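Okay, so the seed library talk. Slow down at the start, I always rush the start. Say hi, say thanks to the Gronuvell garden club for the cookies, then get going.

Ask who has a drawer of old seed packets at home. (All hands go up, trust me.) Mine had tomatoes in it from three houses ago! Tell the Panicker bean story here, but the short one.

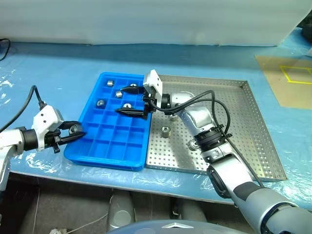 Then sorting. We took in over 400 packets in November and I put them all in by plant family, which was a mistake, people look for "lettuce" and that's it. Alphabetical now. Mention the 3 packet limit and that we do bend it for schools.

Germination test: ten seeds, damp paper towel, warm shelf. Pass the towel around if it made the trip okay.

If I'm running long, skip the part on labels and go straight to questions. Sign-up sheet is by the door, pens too.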